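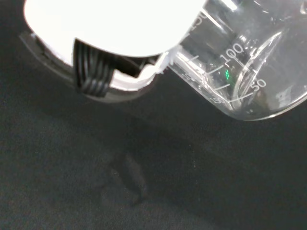 The gripper against the glass measuring cup, with the scale tilted over.

Flolten Andow kitchen arm: two months of chores

The Andow is a bench-mounted arm sold by Flolten for light kitchen and stockroom work. The review unit cost £2000 with the standard ribbed finger pads and wrist camera. I ran it from April to June on a list of small jobs: clearing a drainer, sorting lids, fetching and measuring.

Clear glass is the hardest item on that list. The wrist camera gets glare off the curved wall, and the planner has to guess where the rim ends. With a plain enamel mug the arm closed first time on nearly every run. With the measuring cup it often stopped short, backed off and tried again. Out of 135 attempts it completed 88, and the remainder ended in a timeout – no breakages.

Pouring is weaker. The Andow can hold a cup level, but it doesn't read printed graduations reliably, so measuring 50 ml of water still needs a person or a scale. The Zwane software add-on claims to fix this. On my unit it confused the 100 and 150 marks under a ceiling light and behaved itself once the lamp was moved.

Pads are rubbery, easy to wipe and held by a single clip. Grip force is set in five steps; two is right for glass. Noise is low enough for a shared kitchen.

The older Stilitz arm is faster on boxes and tins but has no force setting, and I wouldn't hand it a tumbler. For a stockroom I would pick the Stilitz. For a kitchen, the Andow, with the glassware still done by hand until the firmware improves.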